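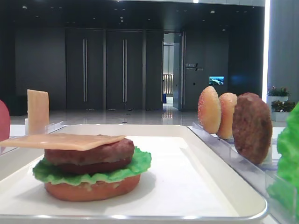
Let the Recipe Be Boring

I have a binder of recipes that came from my aunt's kitchen in Zinwood, and the best one in it is 36 words long. I know because I typed it up for my sister and the computer told me. It's a plum cake. It says what goes in, it says "hot oven," it says "till done," and then it says "good with cream." I have made that cake more times than I can remember and I've never once wished it had more to say for itself.

Now compare that with what happened to me in July, when I had a bag of apricots going soft and wanted a cobbler. I typed in "apricot cobbler" and landed on a page that ran to 3,000 words before it gave me a single measurement. I read about a porch. I read about a trip to a lake, and a dog, and how the author feels about linen napkins (strongly!). Somewhere in there was a paragraph on what a cobbler is. By the time I got to the flour I had sticky thumbs and the phone had gone dark twice.

I know this complaint has been made before. People have been grumbling about the long stories for years, and the usual answer is that the writer gives you the recipe for free, so hush and scroll. Fair enough! I don't mind the stories so much. I like a porch. What bugs me is that the recipe at the bottom has started to go the same way.

Look at the steps in a newer recipe. "Lovingly fold the jewel-like fruit into your cloud of batter." How long do I fold? Is it all right if there are streaks? My aunt would have written "mix, leave it lumpy," and I'd have known what to do. Somebody spent real effort on "jewel-like" and left out the size of the pan. I had to guess at the pan for that cobbler, and I guessed too small, and there was syrup on the floor of my oven until well into the fall.

And then there are the times. I would like a word about onions. Every cook I know is aware that you can't brown an onion properly in 10 minutes, and yet there it sits in recipe after recipe, because a long number up top scares people away. So you stand there with pale onions, thinking you've done something wrong, when you're doing fine and the page is fibbing to you. I'd much rather be told it takes most of an hour. I can put the radio on. I can do the dishes. What I can't do is plan supper around a number that was picked to look friendly.

My neighbor disagrees with me about all this, and she's a better cook than I am, so I should give her side. She learned from videos and long posts, and she says the short old recipes are only short because everybody already knew the rest. "Hot oven" is no help if you didn't grow up next to one. She tried my aunt's plum cake off the card and it came out like a doormat – she'd melted the butter, and the card doesn't say not to. I had to admit I only knew to use it soft because I'd watched it being done.

So all right, I'll give her that. Put in the pan size. Put in what the batter should look like, and what it looks like when it's gone wrong. Tell me the butter is soft. I'd happily read 1,000 words of that kind of thing, and I'd probably print it and put it in the binder.

There's a little community cookbook I picked up at a sale in Clukholm that does it just right, to my mind. Spiral binding, terrible typing, three different recipes for the same bean salad. But the bread page says "dough will stick to your hand and you will want to add flour, do not." I have thought about that line at the counter every single time since, with my fingers all gummed up and the flour bag right there.

I made the cobbler again last week, with peaches this time and a much bigger pan. I wrote it out on a card afterward. It says what goes in, the pan, the oven, and "bubbling in the middle, edges will fool you." Then I added "good with cream," which I stole.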